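Why I've Gone All In on Fake Flowers

For most of my adult life I was a snob about artificial flowers. I thought of the dusty silk roses in my dentist's waiting room, the ones with plastic dewdrops glued on, and I figured that was the whole category. Then in March I bought a shoebox of old ones at the Codbridge flea market for 5 dollars, mostly because I wanted the shoebox (it was a really good shoebox), and now I have two closet shelves I can't use for anything else.

So let me tell you what I've learned, because I'm having a great time and my sister has asked me to find another audience.

First, they're old. People were making flowers out of silk and paper many centuries ago in China, and the craft spread and changed everywhere it landed. By the 1800s Paris had whole workshops of people cutting and curling petals for hats and gowns. They used heated metal balls on handles to press a cup shape into each petal, and you can still buy those tools! I have a set of four. I have burned myself with three of them.

What got me about the shoebox was how different the flowers were from each other. There was a velvet pansy with a face painted on by hand, a bit lopsided, like it had just been told some news. There was a spray of something tiny and waxy that came off an old bridal headpiece, according to the seller. And there were six or seven that were plainly homemade, from crepe paper, with the wire poking out the bottom. Those were my favorites and still are. Somebody sat at a kitchen table and wound that wire.

I took the box to Tamara Yurchenko, who teaches an evening class in the back of a fabric store on Gungate. She looked at the crepe ones for a long time and then showed me how to see which way the grain ran in each petal. Crepe paper only stretches one way, so if you cut the petal across the grain it just sits there, flat and sad. Cut with the grain running up and down and you can push your thumbs into the middle and it bowls out like the real thing. I did it wrong for a full evening and then I did it right once and yelled out loud.

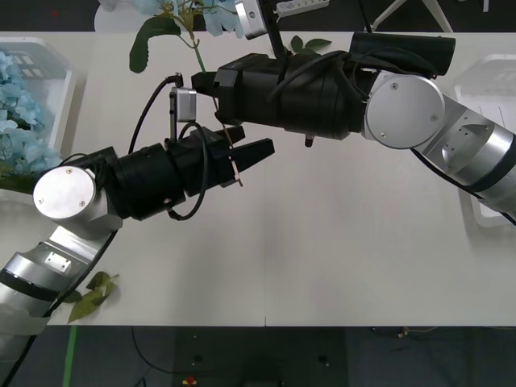

The other thing Tamara is strict about is stems. Beginners pour all their love into the petals and then stick them on a bare green wire, and the whole flower reads as fake from across the room. Real stems have joints and bumps. They change color as they go. She has us look at actual weeds from the parking lot before we're allowed to wrap anything, and I now stop on sidewalks to look at dandelions, which has made walking the dog a much slower business.

Floral tape is its own education. It doesn't feel sticky at all when it comes off the roll, and I assumed mine was a dud. You have to stretch it as you wrap, and the stretching brings out the wax so it grips itself. Keep the stem turning with one hand and pull down on the tape with the other, at a slant. My first few looked like bandaged fingers. I've gone through one roll of Vundik tape and most of a second, and I've settled on the moss shade over the bright one for nearly everything except tulips, which can take it.

A few weeks into the class I got a message from Illia Hutsuliak, an old college friend who does sets for a little theater. They were putting on a garden comedy and needed a hedge in bloom. How many flowers, I asked. He said 200. I said yes before I had done any math at all.

Reader, I made nearly 60. The rest were store-bought stems that we took apart and put back together in better combinations, and I want to make a case for doing that, because I think people feel it's cheating. A cheap stem often has one good part. The leaves might be terrible but the bud is lovely, or the bloom is a horrible shiny orange and the stem has a nice bend in it. Pull them apart, swap the pieces, tape over the join. Dab a little watered-down brown paint where the petals meet. It takes a few minutes and the difference is huge.

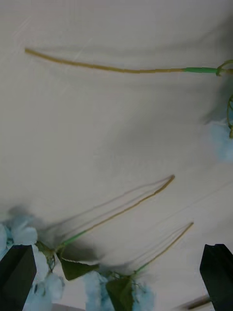 Artificial flowers on a pale cloth, with bright green tape close to the flower head on the long stem.

We worked on the hedge until close to 11 at night for most of a week, with the radio on, and I don't remember being that happy doing anything with wire. On opening night I sat in the third row and stared at the hedge the entire time. I couldn't tell you the plot. There's a duke, I think. A woman next to me leaned over and whispered that the peonies must have cost a fortune, and I said nothing and glowed.

If you want to start, my advice is to go smaller than you think. Get one pack of heavy crepe paper, the kind that feels almost like cloth, plus some wire and tape. Make a poppy. It has only a few petals and they're supposed to be crumpled, so your mistakes look like skill. Skip roses for now. I have a drawer of early roses that all look like cabbages (my sister says cabbage roses are a thing, which was kind of her).

And check flea markets! Look in the button tins and under the hats. I'm still hunting for the old Ivanyshyn pattern sheets, which Tamara had as a girl and lost in a move. She says the sweet pea on them was the best she ever saw. If you have a set in an attic somewhere, or even just the sweet pea page, please write to me. I'll trade you poppies.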